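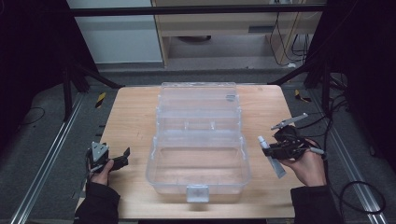
How much space does the machine need behind it?

Leave 300 mm between the back of the machine and the wall. Less than that and quilts and curtains bunch up behind the needle.

SECTION 2: SETTING UP THE PLAVUM 1000

Covers table, power, bobbin, top thread, test seam. Threading charts for the double needle are in Section 4. If you bought from a Drarton shop the bobbin case may already be fitted, check before step 9.

2.1 Table and position

1. Pick a solid table. Folding tables bounce at high speed and the stitches come out uneven.
2. Wipe the top. Grit gets under the rubber feet.
3. Lift the machine by the top handle, other hand under the bed. Not by the handwheel. Not by the thread guides.
4. Set it down with the needle end on your left. Front edge of the bed a hand's width in from the table edge.
5. Press each corner. Any rocking, turn the front right foot until it stops.

Note: with the Mulcombe extension table fitted, the adjustable foot is hidden. Level the machine first, then clip the extension on. Legs fold out until they click.

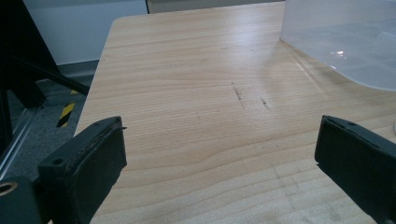
Fig. 2. Table surface, light wood.

Glass tops are OK with a felt mat. Varnished tops, use the mat too, the rubber feet can mark some finishes after a few months.

2.2 Power and foot control

CAUTION: Power switch to O before plugging in or unplugging anything.

6. Push the foot control plug into the socket on the right side. Flat side of the plug faces down.
7. Plug the power cord into the machine, then the wall.
8. Foot control on the floor, hinge end away from you. Keep it clear of the chair legs. Switch to I. The light over the needle comes on.

If the light stays off: cord not fully in, nine times out of ten. It goes further than you think.

CAUTION: Do not share an extension cord with an iron. A steam iron can draw 1650 watts and a light-duty cord will get hot. Iron on its own wall outlet, please.

Motor pauses by itself when it overheats. Let it rest with the switch at O and start again when the housing feels cool. Top speed is 1000 stitches a minute, and you don't need it for set-up. Slide the speed lever to the turtle for now.

2.3 Winding and fitting the bobbin

9. Use the clear bobbins supplied. Taller ones from older machines will go in but they jam.
10. Spool on the pin, cap on snug. Thread around the winding disk, then through the small hole in the bobbin from the inside.
11. Bobbin on the winder shaft, push the shaft right. Hold the thread tail up and press the foot control gently. After a few turns stop, snip the tail flush, carry on.
12. Winder stops when the bobbin is full. Push the shaft left and take it off.
13. Switch to O. Open the cover, drop the bobbin in with the thread coming off counterclockwise. Pull it through the slot and under the little spring until you feel a slight drag.

No drag = thread is not under the spring. Take it out and do step 13 agian. Most loops on the underside of fabric that people write to us about come from the top thread, not this, but check both.

2.4 Top thread and needle

14. Presser foot UP. The tension disks only open with the foot up, so thread with it down and you get a bird's nest.
15. Turn the handwheel toward you until the needle is at its highest.
16. Follow the printed numbers, down the right channel, up the left, through the take-up lever, down again, behind the needle clamp guide.
17. Through the needle front to back. Pull a hand's length toward the rear.
18. Hold the top thread loosely, turn the handwheel toward you one full turn. The bobbin thread comes up in a loop. Pull both tails back under the foot.

Note: needle fitted at the factory is a medium universal. Fine for cotton and the like. Denim wants the heavier one from the accessory pack. Flat side of the shank to the back, push up till it stops, then tighten the clamp.

2.5 Test seam

19. Two layers of scrap cotton. Straight stitch, length 2.5, tension 4.
20. Foot down, sew a short line, look at both sides.
 Loops underneath: rethread the top, foot up.
 Bobbin thread showing on top: turn tension down one number.
 Skipped stiches: needle in backward or bent, replace it.
21. Still wrong, see the troubleshooting table on page 93.

We test with Conceição polyester thread. Other brands fine, old cotton thread off wooden spools usually not. It snaps.

2.6 Small parts

Spare needles, feet, bobbins, the seam ripper and the two screwdrivers come in one bag. Move them to something with a lid. Bobbins together, needles in their own cases, feet flat so the ankles don't bend. Keep needles away from kids and pets.

Bent or broken needles go in a lidded jar, then the trash. Don't leave any on the bed of the machine, they fall into the hook area.

22. Switch to O, unplug, cover on. Oiling is in Section 6, skip it for the first month.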